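October 14, 2013

Day 2 in Hovdale and it rained sideways again, so Lalit and I gave up on the lighthouse walk and took the tram out to the transport museum. The guidebook gives it one line. The museum gives itself five buildings, two of them shut until March.

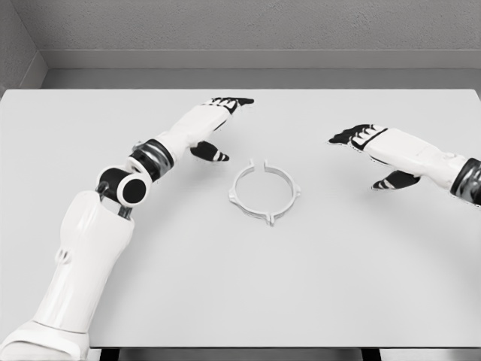 Vol. 6, p. 5

Admission was 500 of whatever we're spending here, which Lalit converted three times, getting a different answer each time and liking none of them. We started in the tram shed. I now know more about brake handles than I had planned to. Our guide, Rosine Le Goff, has a great love for the Senar ferry line and told us its whole history, including the mergers. A school group slipped away during the second merger. I looked at them with envy.

The ferry cabin was worth it, though – narrow bunks, a fold-down sink, a sign asking gentlemen not to shave in rough weather. Lalit lay down to test a bunk and had to be asked to get up.

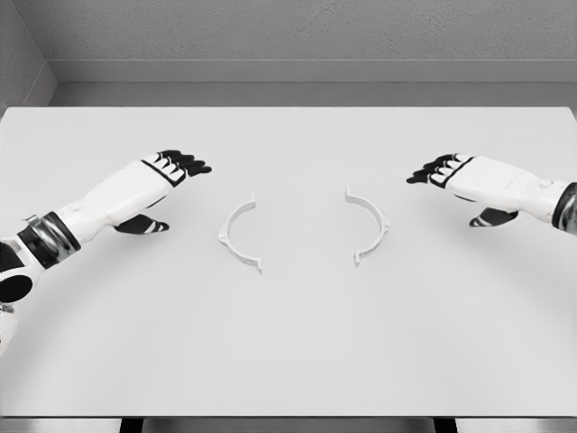 Lunch, and after

The café does soup and a sandwich called the Conductor, mostly bread. We waited about 6 minutes for it and much longer for the bill. Jucélia called from Bendilura to say it's sunny there and she's been swimming. I told her about the brake handles.

Gift shop: one tea towel, one pencil. Lalit wanted the model tram until he saw the price. Missed the real one back by a few yards and stood in the wet with the school group, who had bought whistles.

Tomorrow the lighthouse, if it's still there.

Print this entry | E-mail this entry

Contact | © 2013 Genowefa Urbańczyk | Back to top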